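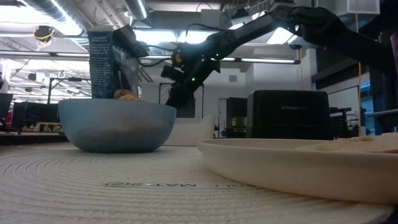

The complete breakfast is an idea I have never fully trusted. You know the one from the old commercials, where the cereal sits in the middle of a spread no family has ever put out before school. Negin Parsa asked for contributions on the subject for the Cidport Table Pages, and I said I would write one if I was allowed to complain. She said that was the point of asking me. So this gallery takes the thing in parts, beginning with the pour. I have my doubts about the wide, deep bowl as a cereal bowl, and the dusty blue one under the tilted box is that type exactly: tapering to a narrow foot, handsome, and with a curve that hides how much you have given yourself. The flakes have to stand above the rim before anybody across the table can tell there is breakfast in it. A shallow bowl is plainer and keeps you better informed.

I will say something for the color. Golden-brown cereal looks good against a matte blue, and it looks like very little against white, which is what I have at home.

Then there is the matter of the coiled placemat. Guoqing Ren, who has edited more of these galleries than I have, loves them and will tell you they make any table look finished. My objection is crumbs. A ridged mat is a set of tiny circular gutters, and cereal dust goes straight to the bottom of every one. I have owned two. The first was a Tendunach I bought on sale and shook over the back step every morning until I got tired of it and went back to wiping the bare table. The second is under a plant. Guoqing says I should run a dry brush around the rings, going with the coil, and I tried that last September. It does work, I admit, if you want to own a brush for your placemat.
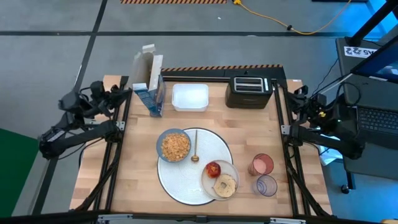 Setting the table for one person should take a minute, and most guides manage to turn it into a project. The Catterall breakfast guide runs to 197 pages and puts the spoon in a different place in two of its chapters. I went looking for a rule I could believe and didn't find one. In practice a spoon goes where the hand will want it, and I have no quarrel with the gold-colored one beside the bowl, to the right, handle pointing away. Well, a small quarrel. With the handle toward the back you have to reach over the spoon to pick it up, and I would turn it around. The guide would too, in at least one of those chapters.

The apple and the half bagel sharing one plate is a choice I do approve of. People will tell you fruit needs its own dish. It needs a bit of room, and it has it. What I would question is the size of the plate against the size of the mat, because the smaller one overlaps the edge of the larger one and I have seen that arrangement end with a plate that rocks. Push it all the way on or take it all the way off.

As for the cups, two seems like one too many for a single bowl. I have been told one is for juice and the other for water, and that this is what "complete" means now. Maybe. I like that they are clear plastic with a tint, though. You can tell the pinkish one from the bluish one before you are properly awake, and that is more than I can say for matching glasses.

A few readers wrote in after the last gallery to ask about toasters. My opinion has not moved: a plain two-slice is enough, and it belongs at the back, out of the way of sleeves. The Zeltetti I keep at home takes bagels grudgingly. I cut mine thinner and put up with it.
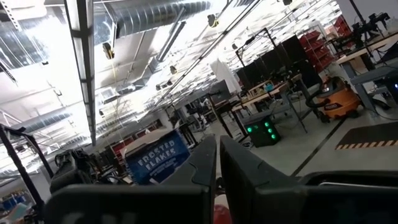
Frosted Flakes, box standing, with ducts and yellow cable reels overhead.

I kept the box for last because the box is where I have the fewest complaints. Big white outlined letters on blue can be read from well across a room, and I can't say that of the tasteful canisters people keep telling me to buy. Decanting cereal has always struck me as a way to wash one more container. You lose the name and you lose the date, and then somebody in the house finishes it and puts the empty canister back looking exactly as it did before. Guoqing decants everything and labels it by hand, and his shelves do look better than mine.

My one suspicion is the top flaps. I have tried clips, rubber bands and the little tab that is supposed to slide into the slot. The tab tears. I now fold the inner bag down twice and leave the cardboard to do what it wants, and my cereal is about as crisp as anyone else's.

Negin has set up the comments to take 456 words each, if you want to defend the placemat. Posted 04/02/2022 under Table Pages, gallery 9. The next one is on lunch boxes, and I already have my doubts.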